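# About Skemuto

Skemuto buys refurbished computers from online shops, checks them against what the listing said, and publishes the result. We started because we didn't believe the listings. Having read a great many more of them, we still don't.

The word "refurbished" has no fixed meaning in the trade. One shop uses it for a machine that has been stripped, cleaned, tested and given a new drive. Another uses it for a machine that has been wiped with a damp cloth. Both will charge you much the same and both will tell you their process is "rigorous". Ask what the process is and you will often be sent a link back to the page you were reading.

## Who we are

Emmett Calloway spent years grading returned office computers for a wholesaler in Braltusberg, where an A grade could become a B, or the other way round, depending on how full the warehouse was. Hervé Fleury came from the selling side and wrote a fair number of the product descriptions we now complain about. He says so himself, so we may as well print it.

We rent two rooms above a print shop in Gaete. If you've seen another site describe us as a "testing laboratory", that was their word and we have asked them to change it.

## What we do

We order as ordinary customers, at the full advertised price, under names the shops won't recognise. When a computer arrives we compare it with a saved copy of the listing: processor, memory, storage, ports, battery wear on laptops, the state of the case, and whether the operating system has a proper licence. Then we use it for a while, which catches things a quick test misses, such as fans that only start rattling once the machine has been on all afternoon.

So far we have checked 424 machines. The full list is on the results page, including the dull ones that were exactly as described. There are plenty of those, and it would be dishonest of us to hide them because they make a poor headline.

We don't give stars. Stars get cut out and pasted on shop banners, usually long after the shop has changed hands or changed supplier. Each report covers one machine bought from one seller. If you want to treat that as proof about the whole shop, you are braver than we are.

## About "points" and "checks"

Some sellers advertise a 70-point check, or a 90-point one, and the number goes up whenever a rival's does. We asked one of them for the points. "Keyboard present" was on the list, and so was "keyboard attached".

The Wakov grading scheme is better than most, in that it is written down and anyone can read it. It still leaves the grading to the people who are selling the goods. We've said this to the Wakov people more than once and they've been polite about it.

## How we are paid

This is the part of any comparison site you should read first, and it's generally the hardest to find.

We take no commission from shops. None of the links on our results pages earn us anything. Our money comes from 2,661 subscribers who pay for the monthly bulletin, and from selling on the machines after we've finished with them, each with its report in the box - faults included. We once accepted a loan laptop from a seller who wanted a review. It was spotless, and it was nothing like the one we later bought from the same seller without saying who we were. In June we wrote it into our rules that we don't take loans.

We have also been offered money to remove reports. The reports are still up.

## What we can't tell you

We can't say how long a used computer will last. Anyone who gives you a figure is guessing, and a 13-month warranty tells you what the seller is prepared to risk, no more than that. We don't test phones or tablets. We can't get your refund for you either, though we keep some plain letters on the help page that readers are welcome to copy.

If we've got something wrong, write to us. Corrections go at the top of the report with the old wording left in place. Sellers have the same right, and a few have used it fairly.

*Page last revised July 2024.*
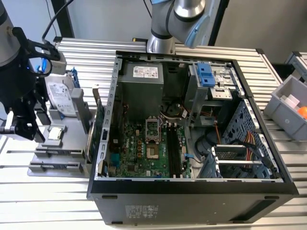 Photographs in listings deserve as much doubt as the words. A shop will happily show you the front of a shiny case and nothing of what's in it, or use one picture for every unit in the batch. With a desktop, ask for a view with the side panel off. You can then see whether the processor socket is empty, how many memory slots the board has, and whether the power supply carries a label you could ask to have photographed close up. A seller who has the machine in stock can manage that in a few minutes. If the answer is that photos are "for illustration only", ask what the price is for.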